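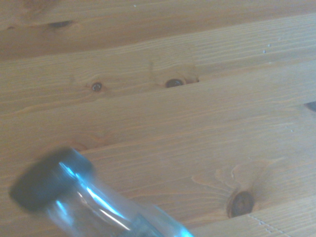
Clear bottle, dark cap

Reserves against returns, how long is normal?

inkpot_rae
Got my June statement from Tirkora. It shows 814 paperbacks sold, but they're holding back payment on 60 percent of them as a reserve against returns. The book came out over a year ago. Is that normal? My contract only says "a reasonable reserve" and gives no number.

mdelacroft
Reasonable usually means 20 to 30 percent for the first couple of statements, then it drops. 60 that late is high. What does the schedule say about when they release it?

inkpot_rae
Nothing. I checked twice.

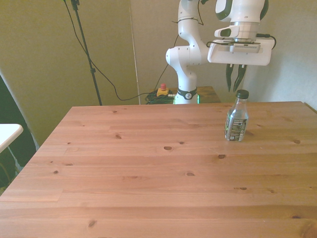

Small bottle on the pine table

halfpint
I don't think it's that strange for a small press. My Karakaya novel had one chain order 800 copies and send most of them back 14 months later. Without the reserve I'd have been in the red on the next two statements.

mdelacroft
One chain order is a special case. They should tell her if that's the reason. A number with no explanation isn't good enough.

halfpint
Sure, ask. I just wouldn't go in swinging.
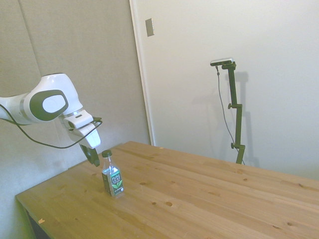
The other thing I'd ask for is the returns figure by period. Mine was on page two of the statement in tiny print and I missed it for years.

S. Åberg
Stellan Åberg here, I did royalties at Dindari for 5 years. Both of you are partly right. We set reserves by format, and half the time the percentage was never changed after launch unless an agent wrote in. Email the royalties address, leave your editor out of it for now, and ask for the reserve opening balance, what was released and what was newly held. They have those three numbers.

mdelacroft
I'd copy the editor. Royalties departments ignore authors.

S. Åberg
Some do. Give them two weeks first.

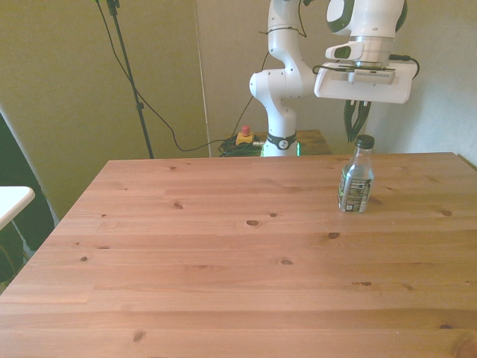
Pine tabletop, bottle toward the back

inkpot_rae
Update: they wrote back this morning. The rate was left over from the hardcover — they'll bring it down to 25 on the next statement. They won't pay the difference early. I'm going to ask again about that.

halfpint
Good result. Get the 25 in writing.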